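Nilthorpe Breakfast Room – progress report, second period
To: Munro Fund, small grants
From: Morag Farquharson
Wednesday, March 13, 2019

Sorry this is brief, writing between the delivery and the lunch crowd. Full receipts to follow in a separate envelope. Headings are the ones on your form, I skipped the two that don't apply to us.

1. Where we are

Open five mornings a week, as promised. Were on four until January. The extra morning is Thursday, slow to start, now about as busy as the others. 354 breakfasts served in the period, against 16 on the worst single week when the boiler was out and we could only do cold things. Boiler fixed, not from your money, the landlord paid in the end.

Still the same room at the back of the Cliron building. Lease letter attached last time, nothing changed. We asked for the cupboard across the hall as well and were told maybe in summer.

2. What the money went on

Second payment was $1,000. Spent so far:

Serving plates and trays – done
Clear tiered rack for the drinks – done
Covering for the big table – done
Containers with lids for spreads and cut fruit – part done, half the order is back ordered
Labels and label holders – not started
Shelf for the hallway – on hold, see section 5

Everything came through Skullari except the rack. They gave us the trade price after I phoned twice. Delivery was late, first box had the wrong lids in it, exchanged without a fuss. The rack was the most expensive single thing and I did go back and forth on it. Glad we got it.

3. How the table is being set up

You asked in your last letter for more detail on this, so. Old way was everything in a row against the wall, one line, people reaching over each other, coffee at the wrong end. Complaints every day. Mostly fair ones.

Now we use the big table in the middle and people can come at it from the front. Food to one side, drinks to the other. Bread goes out a few rolls at a time on a plate, topped up from the kitchen, so it doesn't sit there drying out. We were throwing away a bag of rolls most mornings before and now it's more like a bag a week. Drinks go on the tiered rack so the back ones can be seen – before that whoever was on duty got asked "is there any milk" all morning with the milk standing right behind the juice.

Trays are color coded in theory. Green for bread and pastry, that one has stuck. The others people just grab whatever is clean. Will try again once the labels are up.

Setup takes less time then it did. I don't have a proper before and after for you, I should have written it down at the start and didn't. My guess is we save a quarter of an hour, which goes into wiping down and getting the fruit cut.

One thing that didn't work: putting spreads out in the big containers. Looked nice, was a mess by eight o'clock. Back to small ones, refilled.

Layout as it stands now, bread on its plate, green tray behind, drinks down on the rack:

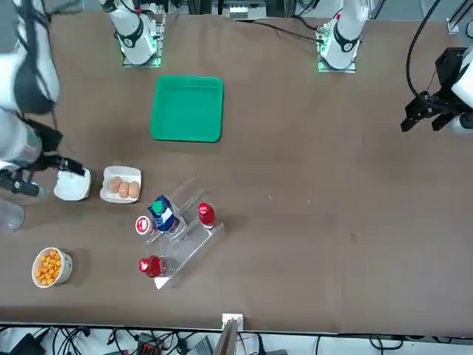 4. People

11 regular helpers on the list, up from last time. Two of them can only do Fridays. Food safety refresher was held in January, everyone came bar one who was sick and has since done it online. Certificates are in the folder if you want to see them when you visit.

Still short of someone who can do the early opening. I'm doing most of those myself, which is fine for now but not for ever. Notice is up in the lobby and at the library.

5. Problems and changes

Hallway shelf – the wall won't take it. Had it looked at, it's hollow the whole way along. Would like to move that part of the budget to a rolling cart instead, similar price. Need your ok in writing before I order, please. Haven't spent any of it.

Fridge is loud and I don't trust it. Not asking for a new one in this round, just flagging it.

Milk costs more than we budgeted. Covered so far by the donations jar.

6. Next period

Get the rest of the containers in
Labels up, in large print, two people have asked for that
Cart, if you agree
Try a hot option one morning a week, oatmeal most likely, nothing that needs frying
Short feedback cards on the table for a fortnight, results in the next report

Your form asks about publicity. There was a few lines in the building newsletter, with your name in it. Can send a copy.

Visit – any morning suits except Fridays, when we're busiest and I can't stop to talk. Come by eight if you want to see the setup, the side door is open, the front one sticks.

Morag Farquharson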